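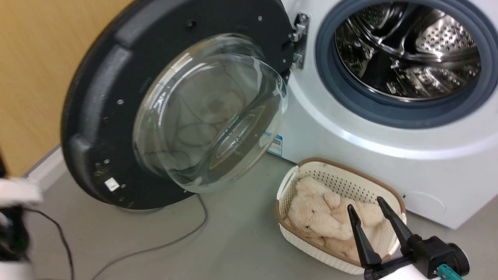 According to one tenant, the best thing about renting from us was a lease short enough to read standing up in the hallway. Another wrote in the same month that the lease was fine but the parking map was wrong, and it was. The map has been redrawn.

About Nisodel

Nisodel rents furnished apartments by the month in Fleltbridge and Sirnwood. Most of our tenants are in town for a fixed stretch of work or study: traveling nurses, teachers covering a leave, people on a construction contract, families between the sale of one house and the closing on the next. We also rent to people who just moved here and want to learn the area before they sign for a year.

We own most of our buildings and manage the rest for owners who live out of town. Either way, you deal with our office. We don't pass you along to an owner when something breaks.

How we started

The company began with 2 apartments over a shoe store on Pai Street in Fleltbridge. They had been rented by the year and were hard to fill in winter. The hospital was bringing in contract nurses at the time, and the nearest choice for most of them was a motel by the highway. We bought beds, tables and a set of dishes for each place and offered them by the month. Both were taken before the curtains were up.

For a few years that was all we did. Then the building behind the shoe store came up for sale, and later the old school offices in Sirnwood, which took a long time to convert. The stairs there are still steeper than we would like. If stairs are a problem for you, say so when you apply and we will look at ground floor units in Fleltbridge first.

The shoe store closed and its space is now our office. The entrance is around the side, under the green awning.

What comes with an apartment

Every apartment has a made-up bed, a sofa, a table and chairs, a desk, pots and dishes, and enough towels for the number of people on the lease. Heat, water, trash and internet are part of the rent. Electricity is included up to a monthly allowance, and your lease shows the allowance for your unit. If you go over, we bill the difference at cost and send you a copy of the page from the utility.

Laundry differs from building to building. Some apartments have their own machine and some share a laundry room on the ground floor. Each listing says which. There are no coins or cards in the shared rooms. We ask that you don't start a load after ten at night, as people on early shifts sleep above them.

We don't supply food, paper goods or soap. There is a grocery store a short walk from Pai Street. In Sirnwood the nearest one is a drive, and we suggest shopping on the way in.

Leases and rent

The shortest lease is one month. The longest is a year, though few people stay that long. You can extend month by month if the apartment has not been promised to someone else, and we ask for 20 days' notice either way. That figure used to be longer. We shortened it when hospital contracts began to be renewed closer to their end dates.

Rent for a one-bedroom in Fleltbridge starts at $1,652 a month. Studios are less and two-bedroom units are more. The price on the listing is the price on the lease. We charge a refundable deposit and a cleaning fee, and both are printed next to the rent. There is no application fee.

We run a basic background check and ask for proof of a job, an enrollment letter or savings. Guests can stay with you for short visits. If someone is going to live in the apartment, that person needs to be on the lease, and it costs nothing to add them.

Pets

Cats are allowed in all of our buildings. Dogs are allowed in Fleltbridge — the Sirnwood building has no yard and the sound carries. There is a flat pet charge at move-in and no monthly pet rent. Please tell us about an animal before it arrives. We have had to move tenants with allergies on short notice, and it was hard on everyone.

Repairs

Our maintenance staff are employees and work out of the Pai Street office. You can report a problem by phone, by email or on the paper form in the entry of each building. No heat, no water, a leak or a lock that won't work gets a visit the same day, including holidays. For anything else we try to come within 4 working days, and we will call first.

We enter an apartment only after giving notice, except in an emergency. If you work nights, put your sleeping hours on the move-in sheet and we will plan visits to fit them.

We keep a small stock of spare lamps, microwaves, fans and mattresses in the basement of the office. If one of yours gives out, it is usually faster to swap it than to wait for a part. Larger appliances are repaired in place where possible.

What we don't do

We don't rent by the night or the week, and our apartments are not listed on vacation sites. People ask us fairly often during the September fair. The buildings are quiet because the neighbors are there to work or study, and we want to keep them that way. We also don't handle storage, moving trucks or home sales, but the office can give you phone numbers for local firms.

Working with employers

Roughly half of our leases are signed by an employer or a staffing agency on behalf of the person moving in. The terms are the same. The person living in the apartment gets their own copy of the house rules and the repair numbers, and can call us directly. If an assignment is cut short, the notice period above applies and nothing further is owed past it.

Agencies that place several people a year can ask for a single monthly invoice. We need a contact in billing and a list of who is arriving when.

Visiting and contact

You are welcome to see an apartment before you apply. We can also do a walk-through by video call if you are coming from far away. For occupied units we have to arrange a time with the current tenant, so give us a day or two.

The Fleltbridge office is open on weekdays and handles both towns. There is no staffed office in Sirnwood, but there is a key box by the front door and a phone line that rings through to us. Parking behind the Pai Street office is for tenants — visitors can use the public lot across the street, which is free for the first hour.

Rents and fees on this page were last updated 31 August 2025.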